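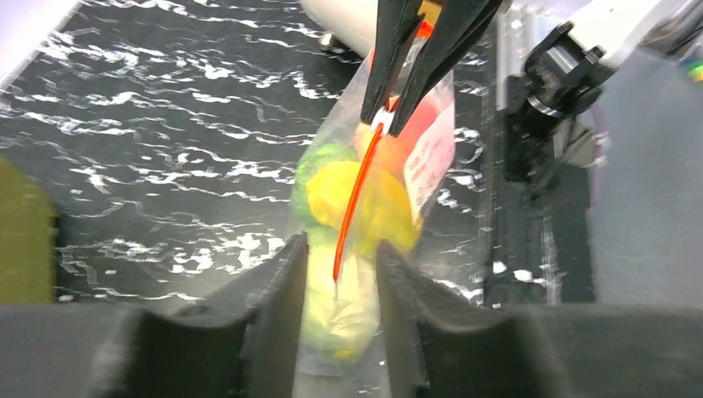 *Zip bag with red-orange closing strip and white label, filled with colorful soft pieces.*

## About Clellmont

Clellmont is a small packing company in Skestby. We put soft goods into clear zip bags for toy makers, craft shops and schools. Our company was started in October by Edmund Górecki, in one room with one long table. Today we are 5 people and we have two rooms, of which the second is mostly shelves.

Our customers send us the pieces in big cartons. We sort them by color, put them together in sets according to the order, press out the air and close the bag. Then the label goes on the outside. We prefer clear bags, so that a shop can see the contents without opening anything.

The smallest order we accept is 312 bags. The largest one until now was 4,000 bags for the craft supplier Latineo, who wanted every set with the same colors on top. It took us longer than we promised, and after this we changed how we plan the work.

Labels can be printed in one or two colors. Please send us the text in final form, because we do not correct spelling in languages we do not know. For Chantharasri we keep their own labels in our storage, and we can do the same for you.

If you would like to receive a sample bag, write to the office and tell us the size of your pieces. We answer all letters in English and Polish.

*Page updated 26 March 2025*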